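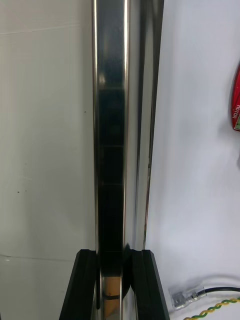
Polished metal channel, close view.

Cutach Finish Notes

Plain-text records of colour and gloss on metal trim, collected by Cosside for people who specify or repair shopfront joinery. Release dated 30 Oct 2025.

Contents
The set holds 696 records in one tab-separated file, finishes.tsv. Another 16 were withdrawn after a labelling error and are listed in withdrawn.txt by record number only.

Fields
record: integer, not reused
profile: angle, channel, flat or tube
finish: brushed, polished, painted or anodized
gloss: meter reading at 60 degrees, blank if the face was too narrow
colour_note: free text, up to 640 characters
recorder: initials

Method
Gloss was read three times per face and the median kept. Colour notes were written under neutral grey surroundings. Polished faces pick up the colour of whatever is nearby, so treat colour_note as weak evidence for that finish.

Known problems
Curved edges are under-represented. Painted tube records from the Prinarine batch use an older gloss scale; convert with scale.txt before comparing. Spelling of "grey" is not normalized.

Licence
Free to use and adapt with credit to Cosside. See LICENCE.

Maintainers
Daiane Batista (records), Odair Miranda (conversion table). Send corrections with the record number in the subject line. The next release is planned for November and will add a field for base metal.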